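Govodard Shared Kitchen
Minutes of the Members' Meeting
Mon 13 February

Present: nine members, with the chair and the minute taker. Apologies were received from two members.

1. Minutes of the last meeting

The minutes of the December meeting were read and accepted with one correction. The item on the oven should have said that the lower element was replaced, not the upper. The correction was written in and the minutes were signed.

2. Matters arising

The dripping faucet at the second sink has been fixed. The new washer was bought locally and the receipt handed in.

The label printer is still missing. Members were asked to look in their own crates before another one is bought. Until it is found, masking tape and a marker will do. Tape must show the member's shelf number and the day the food went in.

The request to open at 6:30 on market days was put to the landlord and has been agreed. Whoever opens early must sign the sheet inside the door.

3. Money

The balance at the end of last month stood at $927. One member still owes for two evening sessions and will be sent a second reminder.

The gas bill was higher than last winter's. A member asked whether the proofing cabinet was being left on overnight. It was found on twice in January. A note will go on the cabinet door.

The quote from Vasseur for regrinding the large knives and servicing the slicer came to $550. Several members felt this was too much for one visit. It was agreed to ask for a separate price for the knives and to leave the slicer until summer. The meeting did not vote on the full quote.

4. Bread class

The beginner bread class ran for 4 weeks and was full each time. Comments were good, but two people said the benches were crowded and there was nowhere to put a bowl down while shaping. It was suggested that the next class be smaller. Others pointed out that the fee would then have to go up. After some discussion the class size was left as it is, and the long table from the store room will be carried in beforehand.

Flour for the class had been taken from the shared bin. It should come out of the class fees. The member running the class agreed to replace it.

5. Boards and bowls

There was a long discussion of the boards. The kitchen has both wooden and plastic boards, and the rule on which to use for what is not being followed. The meeting agreed the following:

Wooden boards are for bread, pastry, fruit and vegetables only. Raw meat and fish go on the red plastic boards.

Wooden boards are washed by hand, wiped dry and stood on edge in the rack. They do not go in the dishwasher. One Gudwood board split along its length after a hot cycle in the fall and had to be thrown out.

A member asked about marks in the wood and whether a stained board should be taken out of use. The general view was that a faint stain is no reason to discard a board if the surface is still smooth. Deep cuts, splits or a smell that stays after washing are. A board with a stain should be scrubbed with salt and half a lemon, rinsed, and left to dry overnight. Boards will be oiled on the first day of each month.

It was proposed to buy replacements from Jurnow at $30 each. The meeting approved two, to be ordered after the price of delivery is known.

Bowls are to be put back on the shelf over the prep bench, largest at the bottom. Bowls with side handles are easier to carry when full and should be left for people mixing dough. Please do not store leftovers in them.

Wooden board and light blue bowl with tab handles:

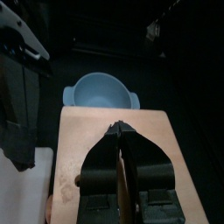
6. Storage shelves

Three shelves in the dry store have no name on them and hold opened packets. Everything unlabeled will be moved to the crate by the back door, kept there for two weeks and then thrown away.

A member asked for a second shelf. There is a waiting list for first shelves, so the request was turned down for now.

7. Any other business

The floor mat by the dishwasher is curling at one corner and people have tripped on it. It will be turned around for the time being, and the price of a new one brought to the next meeting.

Dish towels are going home and not coming back. Members who have any are asked to return them washed.

The date of the next meeting will be posted on the notice board. The meeting closed at 8:50 p.m.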